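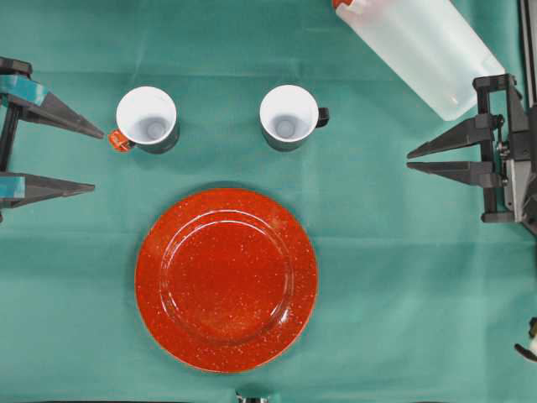
Finished Pavumcombe by Rosimeire Coutinho last night. Going to post my notes as a thread, mostly for people who have it assigned and want to know what they're in for. Spoilers up to the end of part two, none after that.

It's set in a small town with one employer, a cannery called Fontes. The cannery shuts in the first chapter. The rest of the book covers the next year, told by four people who used to work the same line.

The narrators are Dell, Marguerite, old Mr. Penano, and Penano's granddaughter Ines. Chapters aren't labeled with who is talking. You get used to it by page 30 or so. Until then, watch for what they call the cannery. Dell says "the plant," Marguerite says "work," Penano says "Fontes," and Ines says "down there."

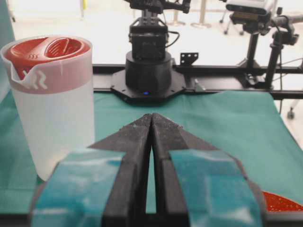

Tall pitcher at left, green cloth.

Part one is slow. It's 76 pages and most of it is people filling out forms and visiting each other's kitchens. I almost quit during the long chapter where Marguerite cleans out her locker. Keep going. The locker list comes back in part two and you'll want to remember the gloves.

The town's population is given as 2,606 on the sign at the edge of town. Dell repaints the sign twice. I wrote down both new numbers and they don't match what the other characters say about who left. I think that's on purpose, since Dell won't count his brother as gone.

Part two is where the plot is. A man named Sellness shows up offering $500 to anyone who will sign away a claim against the cannery. Penano signs right away. Marguerite doesn't, and they stop speaking for most of the winter.

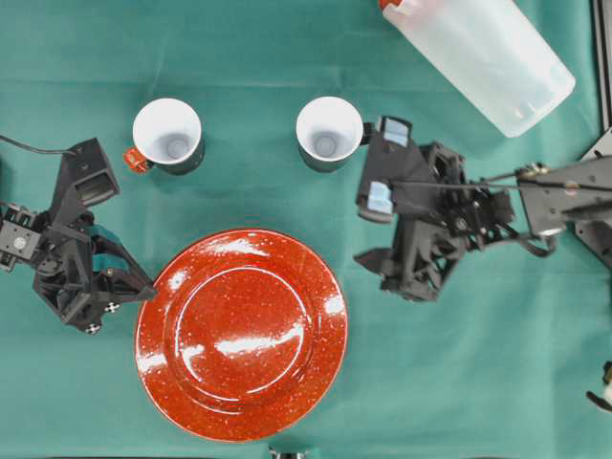 Red plate, two mugs, pitcher.

Sellness is the weak spot for me. He gets two big scenes and talks the same way in both. Everybody else in the book contradicts themselves a little. He never does.

Irfan Sinaga and I read it at the same time and he disagrees. He says Sellness only sounds flat because we hear him through Dell, who has already decided what he thinks. Fair point. I went back and checked, and both scenes are Dell's chapters.

Best chapter: Ines walking home from the bus in February. Very little happens. She passes every house on the street and tells you one thing about each. If you have to write a paper, you could get a whole one out of those few pages.

Themes people will probably ask you about: debt, pride, who gets to speak for a family. I'd add food. Every argument in the book happens before a meal or during one, and Marguerite sets a place for Penano the whole time they aren't talking.
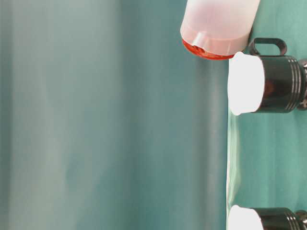
Also worth tracking is the weather. Coutinho uses rain for Marguerite's chapters and wind for Dell's, pretty consistently. Penano never mentions the weather at all until the last page of part two.

I read it in paperback. The library copy has a map in the front that mine doesn't. Irfan says the map puts the bus stop on the wrong side of the river, so don't rely on it for the February chapter.

Part three notes on Monday, in a separate thread so people can mute it.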